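Progress report on the Tromis code of practice
To: Stamatia Gkikas, Warwood
From: Athina Vrettos
2019-01-08

Hello Stamatia, and happy new year! You asked me to keep it readable this time, so I've left the spreadsheet out and I'm just going to tell you where we've got to.

When you agreed to pay for Tromis, what we promised was a short set of working rules for people who record handling tasks with grippers, written so that a new starter could follow them on day one. The draft is now at 89 rules. I know, I know. Nneka Oyewole has been through it with a pencil and thinks a good third of them say the same thing twice (she's right, and most of the repeats are mine).

Rules for the work surface

This chapter is nearly done. We settled on a plain white top, with the main object standing directly on it and clear space in front so that the fingers can come in wide open. Drawer units were the hard case. Clear plastic drawers throw back a lot of glare, and a drawer that's left out at the start of a take changes the whole task, so the rule now says to write down which drawers are open before recording begins. Apostolos wanted them all shut, every time. I argued for noting it and carrying on, and for now my version is in the draft.
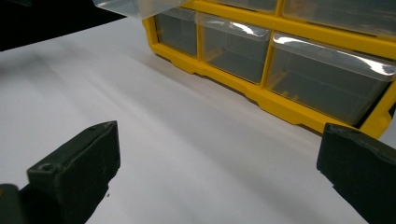 Rules for the grippers themselves

Less tidy, I'm afraid. We have wording for checking the fingers before each session: look at the tips, look at the screws, wipe off dust. What we don't have is a line between ordinary scuffs, which are fine, and wear that means a finger should be swapped. Stavros has put together a one-page wear sheet and we're trying it out at Piltura, where they have logged over 2000 takes against the old rules and so have something to compare with. I'd like to see what they say before I put a limit in writing.

Two grippers at one table

You'll remember this was the part you were keenest on! It has taken longer than anything else. The draft says that one person leads and the other keeps their gripper up and off the surface until they're called in, and that both should agree out loud which side of the object each of them is working from.

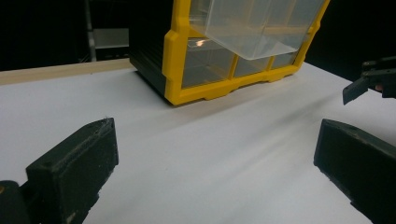

The bit we keep going round in circles on is who says stop. Apostolos Vlachopoulos would give it to the lead only. Nneka wants either person to be able to call it, and then both lift away and the take is marked as stopped, with no blame and no form to fill in. I've come down on Nneka's side. Kalogeropoulos have asked for it in those words too, and they're the ones who will be using it every day.

Comments so far

We've had 111 comments back on the first draft, and 7 are still open. Four of those are about shadows and lighting, and I'd be glad of a steer from you on whether lighting belongs in this document or in a separate one.

Money and time

Spending is on plan. The printing budget hasn't been touched, and I'd like to move part of it to a second trial of the two-gripper rules if you're happy with that. The finished code is still due in August. Could you let me know about the printing money before I book the trial? Stavros needs a bit of notice to get the tables set up.

Athina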